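Monday, 4:40 p.m.
By Yvonne Dunmore, Celtdale front office

Ticket: Receipt printer at drinks counter drops orders
Status: Open, waiting on vendor

Reported by Yee-man Yeh, counter lead at the Fornetville store. Orders go through on the Fivus register and the card is charged, but the sticker printer skips some of them. Cold drinks are skipped more often than hot ones. Staff have been writing orders on the sleeves by hand at busy times, and two customers were given the wrong tea.

What was tried so far:

Restarted the printer and the register. Worked until lunch, then skipped again.

Swapped the network cable for the spare from the office. No change.

Changed the label roll. The old one was a 300 count roll with plenty left, so this was not the cause, but the new one is in now anyway.

Printed 25 test labels from the printer's own menu. All 25 came out clean. That points away from the printer itself.

Sent test orders from the register, one hot and one cold each time. Hot printed every time. Cold printed only when no lid was picked on the order screen.

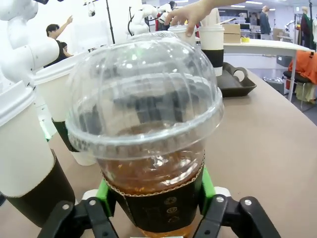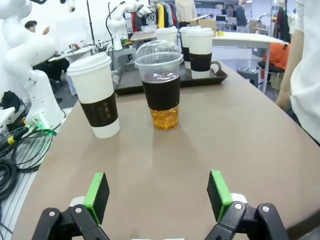 Dome lid on the cold cup.

The lid choice was added to the menu in June. I compared the item list with the one from the Tsang Street store, which has no trouble. Theirs has the lid under "extras" and ours has it as its own item with no printer assigned. When the register hits an item with no printer, it seems to hold the whole order and move on to the next one. I can't confirm that from our side.

Yee-man exported the log. It shows 200 orders, 68 of them with no print job. I checked the first page of those and every one had a lid line.

Workaround for now - do not ring up the lid. It has no charge, so the totals stay the same. Yee-man has told the evening shift and put a note on the register.

Sent the log and both item lists to Fivus support. Asked them whether we can move the lid item ourselves or if they have to do it. Their auto reply says one business day. Please leave the menu alone until they answer - if it gets edited now the log won't match.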